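Progress report to the Lekota Fund
Refurbishment and opening of the Zorkside community workroom
Reporting period: second half-year, to the end of October
Prepared by: Precious Mokgethi, project lead
Approved by: Nokuthula Makhubela

1. Purpose of the grant

The Fund awarded a grant towards turning the former stockroom at Zorkside into a shared workroom for small traders, students and local groups. The grant covers redecoration, work surfaces, storage and basic equipment. Staffing and heating are met from our own budget and are not reported here, except where they have affected progress.

2. Summary of the period

The workroom is now in use. The redecoration was finished early in the period, the work tables have been installed, and the first regular bookings began in September. Two items are behind schedule: the storage wall and the written guidance for users. Neither has prevented the room from opening, but the storage wall in particular has made the daily running of the room more awkward than we had planned.

We are not asking for any change to the total award. We do ask the Fund to note the proposed movement of money between headings set out in section 6.

3. Work completed

The old shelving was taken out in the first weeks of the period and the walls were made good. Part of the plaster on the corridor side was in worse condition than the survey suggested and had to be replaced. Arne Stüber, who supervised the building work, agreed a fixed price for this with the contractor before it went ahead.

The tables were supplied by Pirby. The original order was for a dark laminate, chosen because it would hide marks. After looking at two samples, we changed the order to white. Those who came to the open afternoon in spring had asked for surfaces on which small parts, thread and labels could be found easily, and the lighter finish also makes better use of the daylight. There was no difference in price. The tables have a matt surface and need wiping more often than the darker ones would have done; this has been added to the closing routine.

Electrical sockets have been moved from skirting height to bench height along one wall. The remaining sockets will stay where they are. Window cleaning, which was left out of the original schedule by mistake, was carried out before opening and charged to our own maintenance budget.

4. Use of the room

Bookings are taken by Mpho Baloyi through the Postitari system, which we already used for the hall. Mornings have been the busiest, chiefly with traders preparing orders and a sewing group which formerly met in the library. Evening use has been lower than forecast. We believe this is partly due to the side entrance being locked at 6 p.m., and from November it will stay open until 9 p.m. on a trial basis.

Users have been asked for comments at the end of each booking. The most frequent request is for somewhere to leave unfinished work between sessions. The second is for more hooks for coats and bags. Several people remarked that the room is quieter than they expected, although one group found the ventilation noisy and the supplier has been asked to look at it again.

5. Tables and small equipment

The tables are kept clear between bookings so far as possible. Small equipment is set out on the work surface and put away again at closing, as there is not yet a lockable place for it within the room. Rakiya Abubakar has drawn up an equipment register, and each item will be given a shelf position once the storage wall is in place.
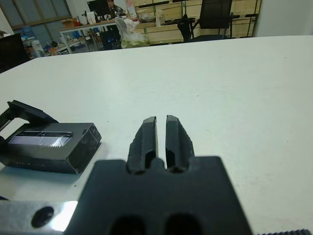 Work table with small equipment set out, Zorkside workroom

The register has shown that some items inherited from the stockroom have no instructions with them. Where these can be obtained they will be kept in a folder by the door. Items without instructions will be withdrawn from general use until a member of staff has checked them.

6. Finance

Spending to date is within the award. The additional plastering was met from the contingency, which leaves 200 pounds under that heading. The budget for storage stands at 2560 pounds and has not yet been drawn on. We propose to move the small underspend on decorating to storage, so that the coat hooks requested by users can be ordered and fitted at the same time. A full statement is attached to this report as Annex A.

7. Delays and risks

The storage wall was due in August. The first joiner withdrew, and the two further quotations we received were for different depths of cupboard and could not be compared fairly. The specification has been rewritten and sent out again. We expect to appoint in the coming month, with fitting to take 3 days - the room will be closed to bookings for that time.

The guidance for users is in draft. It has been held back until the position of the cupboards is settled.

8. Next period

Appoint the joiner and complete the storage wall.
Fit coat hooks.
Issue the user guidance and the equipment folder.
Review the trial of later opening.
Submit the final claim with supporting invoices.

Questions on this report should be sent to Precious Mokgethi at the project office.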